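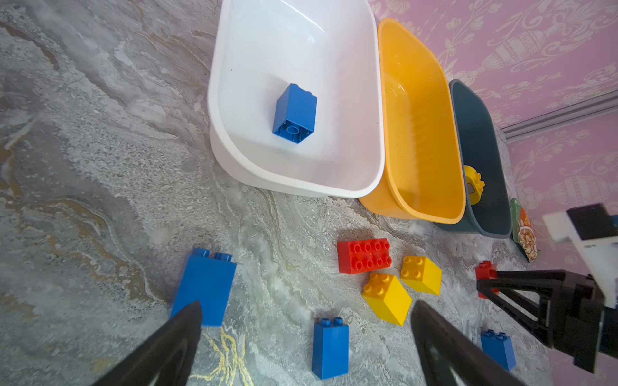
Household store Skoster to leave Mill Street in October

The household store Skoster will leave its building on Mill Street in October and open again in the former Ó Súilleabháin furniture hall, near the bus station. The store has been at the present address from its first day in 1958. All nine employees will keep their jobs.

The owner, Bernadette Doherty, told our newspaper that the decision was not easy for the family. The old building has narrow stairs and no elevator, and many older customers do not go to the second floor anymore, where wallpaper and curtain fabric are sold. In the new hall everything will be on one level.

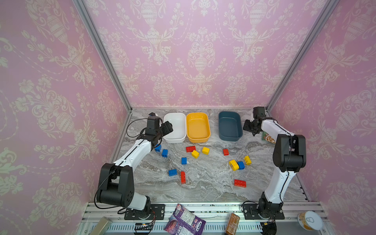 Cream urns, leaves and flowers on pink: damask patterns are again in demand.

Wallpaper will get much more space after the move. According to Ms. Doherty, young families ask again for large patterns, after many years when people wanted only white walls. The new hall has 938 square meters, and a part of it will be used for short courses in the evening. Sigita Ots, a decorator from Tirura, will teach the first course, on how to hang paper in rooms with corners that are not straight.

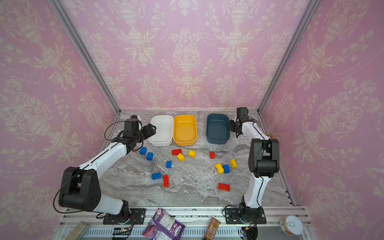 The toy and storage department, which was for a long time in the basement, will be next to the entrance. The café Cillura will rent a small corner on the other side and plans to open at 7 in the morning for travelers.

Not everybody on Mill Street is happy. Waqas Baloch has a shoe repair shop two doors away and is afraid that fewer people will walk by. "They come for paint and then they remember their boots," he said. He would like the city to make parking on the street free in the first months. 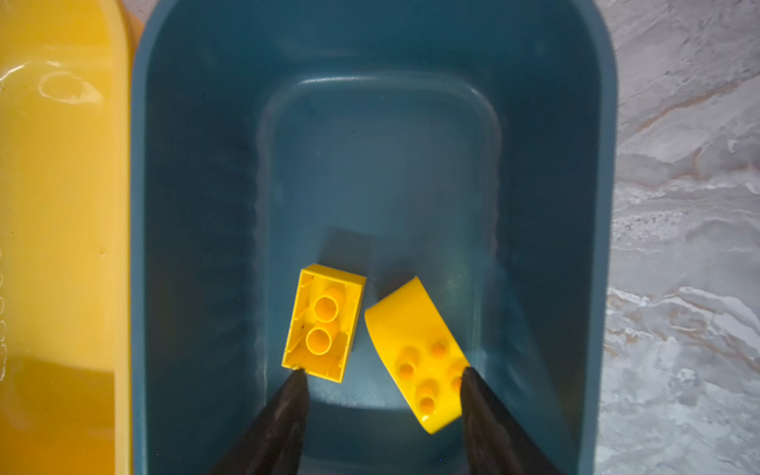 What will happen with the old building is still open. Ermanno Colombo of the city planning office said that there are two offers, one for apartments and one for a medical practice. The front with the green tiles is protected and must stay in both cases.

Skoster will be closed for nine days during the move. Orders already paid can be picked up at the back door on Mill Street until 6 p.m. on the last day of business.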